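22 February 2019

Writing this on the tram, thumbs cold, so it'll be a mess. Want it down before I forget which gripper did what.

Got in early, Yaa already there with the heater on and the Zivis hand-held in bits on her bench. She'd swapped the trigger spring again. Third spring. I said leave it, the old one was fine, she said the old one made her wrist ache after an hour and I'm not the one doing the demos all arvo. Fair. Tried the new one and it's lighter, a lot lighter, but it doesn't come back with the same snap. Fingers sort of drift open. Might not matter. Might matter a lot when we're trying to work out the exact moment of release from the video.

Plan was to run the Zivis against the Skillton, same tasks, same table, same people. Mohammed-Awal did the list. Pegs, the felt pen caps, the folded tea towel, the egg cups. I wanted to drop the tea towel, everything can pick up a tea towel. Got outvoted.

Skillton first. Beautiful thing to hold, it really is, somebody over there thought about where your thumb goes. Camera sits too far back though. You get a lovely view of your own knuckles and then the fingertips way off in the distance, and the moment you tip it forward for the pegs you lose one tip altogether. Clementina reckons a wider lens would fix it. I reckon a wider lens makes the pegs tiny and then the policy can't see them either. We went round on that for most of morning tea. She drew it on the back of the delivery docket and I have to admit the drawing was on her side.

Egg cups on the Skillton: good. Soft pads, nice and slow, no chips. Pen caps: hopeless. They squirt out sideways. Mohammed-Awal got so cranky he did 2 runs with his tongue stuck out and then went for a walk.

Then the Zivis. Uglier in every way, chunky, and the grip is made for someone with bigger hands than mine. But the camera's in the right spot. Both tips in view the whole time, wide open or shut, and you don't have to think about it. That's worth more to me than the thumb thing. Pen caps went well, pegs went well, egg cups a bit nervy. I'm gripping too hard, I know I am. Kwaku watched my clips and just said "poor cup".

Firmware on the Zivis is still doing the 777 thing, where the width reading jumps to 777 for one sample and then goes back to normal as if nothing happened. Kwaku filters it out. I'd rather know why. Emailed Maya at Clakcombe, who had one of these before us, and she wrote back in ten minutes to say yes, theirs too, try reseating the encoder cable, and how's the garden. Reseated the cable. Haven't seen it since but I only did a short session after so who knows. Garden is dead, Maya.
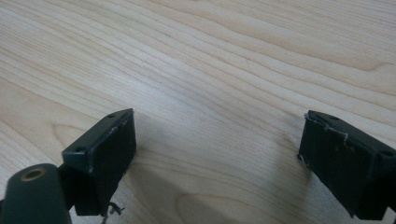 Anyway pads. Had the big pad conversation after lunch. Yaa wants to change over to the Khondokar silicone ones on both grippers so that we're comparing the grippers and not the rubber. Sensible. My worry is that all the earlier data was done on the flat black ones, and if the new ones grab diferently we've got two piles of demos that don't belong together. 213 episodes in the old pile. Not throwing that out, I did half of them and my shoulder remembers every one. Kwaku says mix them and see, the network won't care. He says that about everything.

Settled on this: finish the Zivis set on the pads it's got, scuffs and all, then change over and redo just the pegs. If the pegs look the same we relax. If they don't, big meeting, biscuits, etc.

Calibration took ages too. Open to full, close to nothing, open again, hold still over bare table while the tracker settles. Then it lost itself and I had to start over. I think it's the table, honest I do, pale wood and no texture to speak of as far as the tracker's concerned. Stuck some tape down in the corners later on and it locked on faster. Could be luck. Try it with no tape first thing next time and then with, same light, write down both.

Controller side, quick, my stop's coming up. The arm was running the Zivis policy at the slow rate all day and it's still got that little shiver right before it closes. Mohammed-Awal blames the delay from the camera. Turned the smoothing up and the shiver went but then it was late to everything, arrives at the peg like a bloke who's missed the bus. Left it at 3 for now. Don't love it.

If someone made me choose tonight I'd say Zivis, with the Skillton handle bolted on, which Yaa says she could print. She would too.

To do: ask Zivis about spare screws. Longer USB cable. Clementina's docket drawing, take a photo before someone bins it. Give Yaa her good hex key back, it's in my coat pocket, I can feel it. Buy milk.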